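4. Fitting the liner

1. Open the lid of the Plistar tabletop bin and tilt it back until it stays up.
2. Push the liner bag down to the base.
3. Fold the top of the bag over the rim and press it flat. Leave 2 inches or so inside the can.

Note: Scrap paper takes less room crumpled into a small ball.
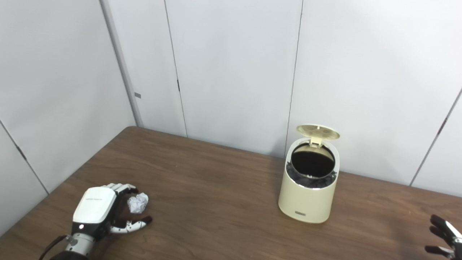 Saimi Jääskeläinen wrote to us that her bags kept slipping on the Plistar until she knotted the slack at the back, and we now suggest the same.

Caution: Do not force the lid past its hinge stop.

4. Close the lid.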